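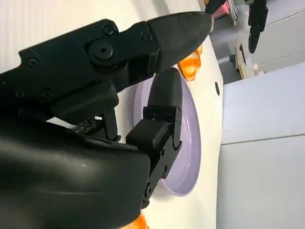 September
By the Stenduvico manipulation group

4. Collecting the demonstrations

4.1 Two ways of showing the same thing

I'll start with the part of this project that ate most of my summer, which was standing at a table in our lab in Strazds and showing a pair of robot arms how to put orange pieces on a plate. We had two ways of doing it. In the first I took hold of the arm itself, switched it into its floppy mode (the manual has a grander name for this) and moved it through the task with my own hands on the forearm. In the second I sat at a desk with the Jirkano controller, a pair of handles on a stand, and drove the arms from there while watching the camera views on a monitor.

I went in with a strong opinion, and I should own up to it here. I thought guiding by hand would win easily. You feel the weight of the arm, you feel the fingers touch the table, and if something starts to slip you know it in your wrist well before you'd see it. I had even drafted a paragraph of the introduction saying so. That paragraph is gone now, for reasons that will come up in Section 5, but I mention it so you know which way I was leaning when I recorded the data. If there's any bias in how carefully I did the two sets, it probably favors the hand-guided one.

We kept 306 demonstrations in the end. Of those, 169 were driven with the Jirkano handles and the rest were guided by hand. I would have liked a cleaner split, and we did plan for one, but hand guiding is tiring in a way that sneaks up on you, and the later hand-guided recordings had a droop in them that we could see in the joint traces. The arm sagged at the end of each reach just as my shoulder did! We threw the worst of those out and chose not to replace them, which leaves the two sets uneven. The comparison in Section 5 trims the larger set to match.

4.2 The task

The job is simple to say. The arm reaches over, closes on an orange piece, carries it to the plate and lets go. An episode ends when the operator presses the pedal, and the operator is told to press it once they're happy with where the piece has ended up.

Placing is where the two methods come apart, so let me spend some time on it. Picking is forgiving. If you come down a bit to one side, the fingers tend to nudge the piece toward the middle as they close, and either method gets you there. Placing onto a plate with a raised rim is fussier. Come in too low and the carried piece knocks the rim, and then the whole plate scoots along the table. Come in too high and the piece drops and bounces. There's a comfortable band between those, and I found it quickly by hand and slowly with the handles.

We thought about fixing the plate down with tape. I'm glad we didn't. A plate that can move gives you a record of every clumsy approach, and the episodes where the operator bumps it and then carries on are some of the most useful ones we have. The robot will bump it too, sooner or later, and it needs to have seen what a person does next.

The translucent pieces caused us a different kind of trouble. Light goes through them, so their color on camera depends a lot on what's behind them and which way they're lying. Our first attempt at an automatic "is there a piece here?" check relied on a color threshold, and it fell over on the first morning. We went back to labeling starts and ends by pedal, plus a look through each recording afterward. It's slow and dull, and it works fine.

4.3 What the operator gets to see

I think this matters more than anything else in the section, so please bear with me if I go on a bit.

When you guide the arm by hand, you see the table with your own eyes. You can lean over, squint, step to the side. The robot gets none of that. It has the wrist cameras and the overhead one, and it has to learn from those alone. So there's a gap between what the teacher knew and what the student can find out, and hand guiding makes the gap about as wide as it can be.

Take Figure 2, a wrist view with the fingers open and close to the plate. The camera sits sideways relative to the table, so the tabletop runs up and down the picture and the round plate comes out as a tall oval. The lower finger covers part of the plate's left side. There's an orange piece just past the tip of the upper finger and the top of another one peeking in under the palm housing, and if you were standing at the table you'd take both of those in at a glance. From the wrist, the second is a sliver of color at the bottom. The other gripper is visible too, hanging in the upper right, and I mention it as a reminder that a policy trained on these views has to cope with a background that includes other machinery.

Now think about driving the arm with only that view and the overhead one to go on. It's awkward! For the first while I kept steering the wrong way, as my hands wanted "left" to mean left on the screen. But every choice I made while driving was a choice made with the robot's own information. If I slowed down near the plate, it was for something that showed up on camera, and the robot has at least a chance of learning to slow down for the same thing.

With hand guiding, I'd often slow down for something only I could see, such as the far side of the rim when the finger was in front of it. The recording then shows an arm that hesitates for no visible reason. A student copying that learns to hesitate at random, or learns nothing. We found several stretches like this when we went back through the set, and I could usually remember what I'd been looking at, which was a slightly eerie experience.

We considered turning the operator's view the right way up in software. Jirkano supports it with a single setting. In the end we left it as the camera gives it, on the grounds that we wanted operator and policy to share the same picture, and after an afternoon of practice I stopped noticing. I'd be curious whether other people adapt as fast. I've been told I tilt my head at things now.

4.4 Bodies in the way

Hand guiding has one more snag, and it's a silly one: you are in the shot. An arm, a sleeve, a shadow across the tabletop. We wore plain dark sleeves and tried to stay behind the elbow of the robot, which helped with the wrist views and did very little for the overhead one. A policy can latch onto a sleeve as a cue, and then at test time the sleeve isn't there and it's lost.

Our fix was to replay. After each hand-guided demonstration we put the table back as it had been, stepped away, and had the arm run through the recorded joint positions by itself while the cameras rolled. The images in the training set come from the replay. This doubles the recording time and it brings its own errors, as a piece never goes back to exactly the same spot. We used a printed sheet from the Wistemier kit to line things up before each replay and then slid it out from under. Replays where the grasp missed were dropped.

Driven episodes need none of this, since the operator is across the room at the desk. You can record one, reset the table and record the next – and the rhythm of that is pleasant enough that I'd sometimes look up and find it was past lunch.

4.5 Cleaning and trimming

Both sets went through the same cleanup. We cut the idle time at the start of each episode, where the operator is settling in, and the wait at the end before the pedal press. We kept the pauses in the middle. There was a good argument in our group about those, with half of us wanting them gone. My view, which carried the day mostly through stubbornness, was that a pause before placing is part of how a careful person places things.

The gripper signal needed a bit of care. When guiding by hand, you open and close the fingers with a button on the forearm, and so the signal is either open or shut. The Jirkano handles have a trigger with travel in it, and operators use the whole range: they half close, check, then commit. To make the sets comparable we trained one version with the trigger signal as recorded and one with it snapped to open or shut. Both are reported.

We also wrote short notes on each episode, in plain sentences, with anything odd that happened. "Bumped rim, recovered." "Piece rolled, went after it." "Second thoughts about the approach." I'd recommend this to anybody collecting data of this sort. The notes took a few seconds each and they've answered more questions in the months since than any of the fancy metrics we computed.

Lastly, a word on training length, as I've been asked. All the policies in Section 5 were trained for 2,000 passes over their set, with the same settings for both methods and no tuning in favor of either. We did try stopping earlier. The driven policy looked much the same, while the hand-guided one changed quite a lot from one checkpoint to the next, especially in how high it carried the piece over the rim. We come back to that height in Section 5.3, alongside the joint traces.

We use cookies to remember your reading preferences. By continuing to browse, you accept our cookie policy. Accept | Manage settings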